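Chez Rindine, le logiciel de manipulation se construit par la perception
Entretien avec la responsable du développement logiciel

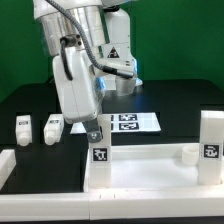 Le poste d'essai de Rindine : bras robotisé, marqueurs de repérage et petits flacons blancs.

Installée à Brikberg, la société Rindine développe une suite logicielle destinée à la manipulation de petits contenants en laboratoire. Baptisé Prumley, ce logiciel réunit dans un même environnement l'estimation de pose, la planification de trajectoire et la supervision de la préhension. À l'occasion de la publication de sa nouvelle version, la responsable du développement a accepté de revenir sur les choix techniques de son équipe.

Le premier concerne le repérage. Les bacs et le plan de travail portent des marqueurs visuels imprimés, dont la géométrie est connue du système. « Nous avons longtemps débattu de l'opportunité de nous en passer, explique-t-elle. Pour les objets manipulés, la question reste ouverte. Pour le mobilier du poste, le marqueur offre une référence stable, que l'opérateur peut vérifier lui-même. » Lorsqu'un bac est déplacé, Prumley recalcule sa position et met à jour le modèle de collision avant d'autoriser tout nouveau mouvement.

Les flacons blancs posent une difficulté d'une autre nature. Leur surface offre peu de contraste et l'estimation de leur orientation s'en trouve fragilisée. L'équipe a choisi de conserver plusieurs hypothèses de pose pour chaque objet et de transmettre cette incertitude au planificateur. « Un module de perception qui rend une seule réponse oblige le reste de la chaîne à lui faire confiance. Nous préférons que le planificateur sache ce qui est douteux, quitte à demander une seconde prise de vue. »

La planification elle-même a été réécrite. L'ancienne version calculait l'ensemble du trajet avant le départ du bras ; la nouvelle procède par segments et réévalue l'approche finale à l'entrée du bac, où les parois limitent le passage de la pince. Le budget de calcul alloué à chaque segment est fixé à 500 millisecondes. Au-delà, le mouvement est abandonné et le bras regagne une position d'attente.

Chaque modification du code est soumise à une campagne de 1000 saisies simulées, puis à une série plus courte sur le poste réel. Le seuil d'acceptation interne s'établit à 98 % de saisies conformes. « Ce chiffre ne vaut que pour notre banc et nos objets, précise la responsable. Nous le communiquons à nos partenaires avec les journaux complets, afin qu'ils puissent rejouer les échecs. »

L'outillage de relecture occupe d'ailleurs une place importante dans l'entretien. Conçu avec le bureau d'études Effiong, il synchronise les images, les commandes articulaires et les décisions du planificateur sur une même échelle de temps. Sept développeurs l'emploient quotidiennement. « C'est la partie du projet que l'on montre le moins volontiers, et celle que nos ingénieurs défendent le plus au moment des arbitrages budgétaires. »

Interrogée sur la suite, la responsable évoque l'étalonnage automatique entre la caméra et le bras, encore réalisé au moyen d'une procédure manuelle. Une première version est à l'étude. Aucune date de diffusion n'a été arrêtée.

Propos recueillis à Brikberg. Publié le 30 juin 2018.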